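Hillstead Garden Club – seed swap meeting, May

**Present:** Cyrill Schnyder (chair), Krishnamoorthy Namboodiri (minutes), Ulau group members

**1. Minutes of last meeting.** Accepted, with the spelling of "cotoneaster" corrected.

**2. Seed budget.** Cyrill proposed spending $20 on labels and envelopes. Krishnamoorthy asked why we need more when the last lot is still in the cupboard. Cyrill said those have lost their glue. Left until someone has tried licking one.

**3. Swap box.** Cyrill wants the wooden box to become the permanent swap point, on the honour system. Krishnamoorthy doubted that a box with no dividers will stay in any sort of order – flowers and vegetables will be in one heap by June. Agreed to a trial of 2 months, no money to be spent on it.

**4. Marigolds.** A packet has been put in the box with no note of donor, year or colour. Krishnamoorthy questioned the claim of quality printed on it and would like to see a germination test before any go in the front bed. Cyrill thought this excessive for marigolds. Test to go ahead on damp paper towel.

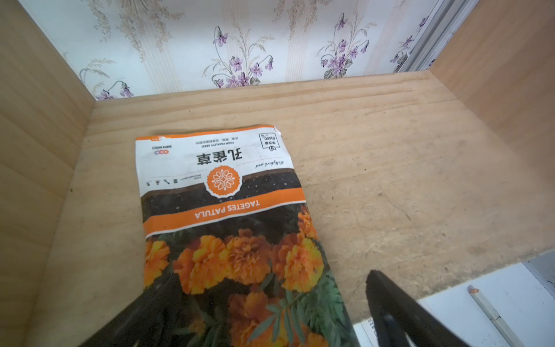 *Item 4: marigold seed (孔雀草) in the swap box*

**5. Other business.** Hose fitting at the Ulau plot still leaking. Cyrill says he has it in hand, as he did in the last minutes.

Closed 8:40 pm.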